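Clesia Family Mediation Service
Minutes of the management meeting held on 2024-03-02 at the Erkard Road office

Present: Intan Chong (chair), Kamarul Sutanto (minutes), two family mediators, the office manager and the legal adviser.
Apologies: one trustee.

1. Minutes of the last meeting
Agreed as a correct record, with one change. Under item 4, "consent order" should read "parenting plan".

2. Matters arising
The lease on the second meeting room has been signed. The landlord, Olex, has still not mended the front door buzzer. Office manager to write again.

3. Casework report
Kamarul presented the figures for the year to date. There were 129 enquiries, of which 96 went on to a first information meeting. The gap is mostly down to the other party not replying to our letter. The mediators asked whether a second letter could go out after ten working days. At present it depends on who is in the office. Agreed that it should be sent in every case and noted on the file.

Waiting time for a joint session is still too long for evening appointments. Daytime slots are not all being taken up. Intan asked for the two to be reported separately from now on.
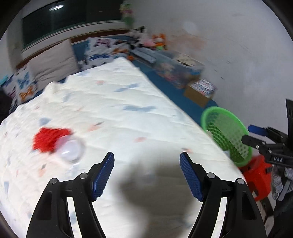
4. Fees
The hourly charge per person stays at 100 pounds until October. There was a long discussion about cases where one party qualifies for legal aid and the other does not. The legal adviser said our letter on this is out of date and that people are arriving at the first session unsure what they will be asked to pay. She will redraft page two and send it round before the next meeting.

Late cancellations: the present charge of 30 pounds will stay. It should not be applied where a court hearing has been moved at short notice.

5. Children's sessions
One mediator is now qualified to meet children directly. Both parents must agree in writing first. The consent form was approved subject to larger print. Not to be offered to under-tens for the time being.

6. Referrals from solicitors
Hidayat Solicitors have asked for a named contact. Kamarul will do this. Intan reminded everyone that what is said in mediation is not passed back to the referring solicitor, apart from the open financial statement and the signed summary where both parties agree.

7. Any other business
The filing cabinet keys are to go back in the key safe each evening.

Next meeting: date to be set by email.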